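Speaker notes - Plerkis user day, Prernstead, October 19, 2021
Talk: Getting a ring from screen to wax without crying

Opening (keep it short!)
Say hi, thank Kirsty Rudd for the slot. I've been making rings for a living since I was in my twenties, and I came to design software late and grumpy. Ask who still carves by hand. Wait for the hands. I still do it too, mostly for signet rings.

Quick story about the Tapley order: 237 wedding bands, all engraved, and I'd quoted it as if I had four arms. Chelsea Yeoman lent me her copy of Clestidine over a weekend and I got hooked.

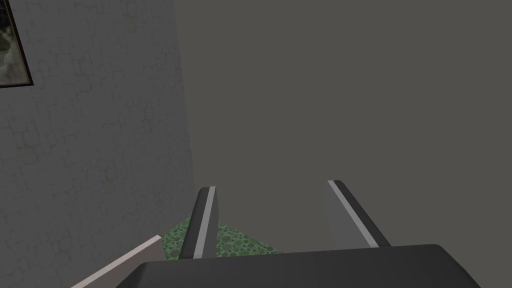

Part 1 - Drawing for metal
Main point: the screen lets you make things you can't cast. My first claw setting looked gorgeous and the prongs were thinner than a hair. So go through wall thickness, then shrinkage, then how much you'll lose in polishing (more than you think, people!).

Tell them I keep a note of the shrinkage for each alloy taped inside my bench drawer. Colin Hulme will heckle me about the tape. Let him.

Then resizing. Don't just scale the whole ring up - the stone seat grows with it and your stone rattles. Change the shank, leave the head alone. Do this bit slowly, it's the one I always get emails about.

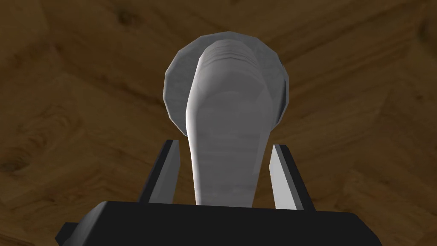 And if somebody asks about stretching the shank after casting, say yes, a little, on a plain band. Never near pavé. Move on or we'll be there all afternoon.

Part 2 - Sending it out
I don't own a printer. I send files to Barış Kırmızıgül's bureau and get waxes back in 3 days. File 873 is the one that came back inside out, my fault, flipped surfaces. Show the checking tool, run it live if the wifi behaves.

Remind them to put the units in the file name. Poppy Crabtree once got a pendant the size of a dinner plate.

Questions
Ten minutes. Price will come up, so send them to the Plerkis table. Handouts are by the door, and I need my pen back from Kirsty.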